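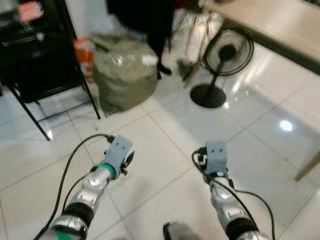 February, getting on for midnight

What a night! I have just walked home from the town hall and I'm far too wide awake for bed, so this goes down while I still have it all in my head.

The library money is safe. The council had wanted to move the children's reading fund across to the Praltier car park, and the finance papers made it look like a bit of tidying up. Leokadia Krawczyk spotted it on page 26, in a footnote (a footnote!), and stood up in public questions to read it aloud. You could hear the chairs creak. Szulc, who has run the budget for as long as I've lived here, said the fund was "under-used" and could be borrowed from for a year. She asked him when the last loan had been paid back. He went through his papers for ages and then promised a written reply.

The vote was 19 to 11 in favour of keeping the money where it is. I'd have bet on losing! Even two of the Zoda ward lot came over to us, and one of them shook my hand on the stairs afterwards.

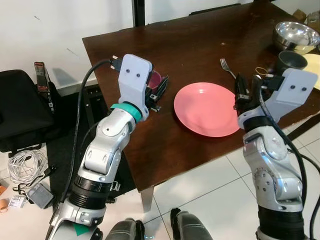
Little pink cup, pink plate, brown table.

I must write to the Sotico ward members tomorrow, because they sat on their hands all evening and the fund comes up again with the full budget. Also ring Leokadia about the leaflets – we had 100 printed and I gave out the last of mine by the main doors before it even began. She thinks another 30 would see us through, I'd say more.

The gallery was full, with people standing along the back wall. For a finance meeting! I clapped when I wasn't supposed to and got a look from the chair. Worth it.

Tea now, then I really will try to sleep. Speaking notes are still in my coat pocket.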